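Warkard Releases "The Long Way to the River," a New Audio Series on Pilgrimage and the Stories Behind It

For immediate release – May

Hi, I'm Nuala Ó Dubhghaill, and I've been walking to old holy places for most of my adult life, usually with the wrong shoes and a bag of oranges. This month I finally get to share what came of it! The Long Way to the River is a new audio series from Warkard, told in 16 episodes, and it follows pilgrims from several faiths in their own words.

I started recording in Adimbridge, where an interfaith reading group let me sit in on their Saturday mornings. We'd read a story together (a saint's life, a Sufi tale, a psalm) and then people would tell me about a trip they had made or still hoped to make. One woman talked for 60 minutes about a single hill. I kept nearly all of it.

Each episode takes up one journey. You'll hear about barefoot walks up a mountain in the rain, night trains full of singing grandmothers, and a man who carried his father's prayer beads to the sea and then couldn't decide whether to bring them home. I don't argue for one tradition over another. I was raised Catholic, I have a lot of questions, and I ask them on tape – sometimes clumsily, I'm afraid.

The music was recorded by the Kramer ensemble, and I love it. They play on harmonium, frame drum and one very old fiddle. Rirkura, our publishing partner, is bringing out a companion book with the full stories, 85 short prayers and blessings, and notes for groups who'd like to listen together.

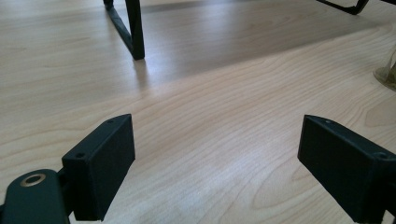
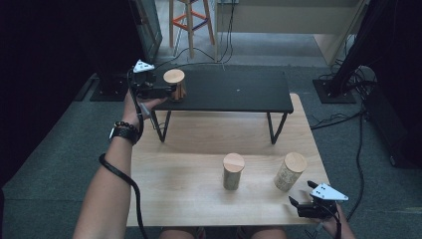 The first five episodes are out now on the Warkard website, free to hear, and a new one goes up every Saturday at 7 a.m. Parishes, temples, mosques, synagogues and schools can order the book in bundles of up to 16 copies at a reduced price.

I'm happy to talk to reporters, bloggers and anyone with a radio show, large or small. Mornings are best. Review copies of the book and full transcripts can be requested through the Warkard press office – please say which episode you're interested in, and I'll try to put you in touch with the person who tells the story.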